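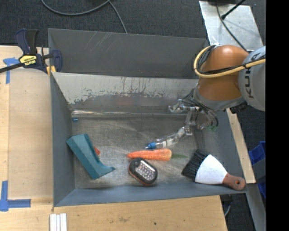

La reprise d'une entreprise familiale par un descendant du fondateur suppose une préparation méthodique, que la bonne entente entre les parties ne saurait remplacer. Le présent guide s'adresse aux repreneurs de commerces et de petits ateliers qui souhaitent faire évoluer l'activité tout en conservant ce qui en fait la réputation. Il convient d'examiner en premier lieu l'outil de travail, y compris le matériel le plus modeste : un bac en métal gris au fond éraflé, portant des traces brunâtres, doit figurer à l'inventaire au même titre qu'un équipement récent. L'état d'usure est consigné tel qu'il est constaté, sans préjuger de la décision de conserver, de réparer ou de remplacer.

Étape 1 — Établir l'état des lieux

Le repreneur dresse un inventaire en deux colonnes. La première recense les biens matériels : locaux, stocks, machines, mobilier, véhicules. La seconde recense les éléments immatériels : nom commercial, recettes ou procédés, fichier de clientèle, contrats en cours, usages non écrits.

Cette seconde colonne est presque toujours incomplète à la première rédaction. À la maison Riquelme, confiserie établie à Ovasby, le premier relevé comptait 39 lignes, et aucune ne mentionnait l'accord verbal qui garantissait la livraison des amandes avant les fêtes. Il est recommandé de relire le document avec le cédant, puis séparément avec les salariés les plus anciens.

Étape 2 — Distinguer l'essentiel de l'habitude

Pour chaque pratique relevée, le repreneur indique si le client la perçoit, si elle conditionne la qualité du produit et ce qu'elle coûte en temps. Une pratique que le client remarque et qui tient à la qualité est maintenue pendant la première année. Une pratique que seul l'usage justifie peut être revue dès la prise de fonctions.

Chez Riquelme, la cuisson en petites quantités a été conservée. La tenue du cahier de commandes en double exemplaire a été abandonnée au profit d'un registre unique, tenu au comptoir.

Étape 3 — Consulter la clientèle

Un questionnaire bref, remis avec l'achat, suffit dans la plupart des cas. Il ne devrait pas dépasser sept questions. Les réponses sont recueillies sur plusieurs semaines, en évitant les périodes de forte affluence, qui faussent la proportion entre habitués et clients de passage. La maison Riquelme a obtenu environ 236 réponses ; les plus utiles portaient sur les horaires d'ouverture, sujet que la famille n'avait pas envisagé de traiter.

Étape 4 — Introduire les changements par paliers

Un seul changement visible est engagé à la fois. Le repreneur fixe par écrit la date de début, le budget maximal et le critère d'abandon. L'atelier Flernitz, spécialisé dans la reliure, avait modifié le même mois son enseigne, ses tarifs et ses délais. La baisse des commandes qui a suivi n'a pu être attribuée à aucune de ces mesures en particulier, et il a fallu 11 mois pour rétablir la situation.

Étape 5 — Formaliser le rôle du cédant

Lorsque le parent demeure présent dans l'entreprise, ses attributions font l'objet d'une note signée des deux parties. Elle précise les jours de présence, les décisions pour lesquelles son avis est requis et le terme prévu de l'accompagnement. Les aspects fiscaux et sociaux de cette présence doivent être soumis à un notaire ou à un expert-comptable avant signature.

La note est portée à la connaissance des salariés et des principaux fournisseurs.

Commentaires (3)

atelier_du_quai
Merci pour ce guide. L'étape 5 aurait évité bien des repas tendus chez nous ! Existe-t-il un modèle de note ?

Elulent
Nous avons repris la mercerie de ma tante en novembre et fait l'inventaire après coup. À déconseiller, il manquait la moitié des contrats.

brigitte64
Un seul changement à la fois, d'accord, mais quand le bail arrive à échéance on n'a pas toujours le choix.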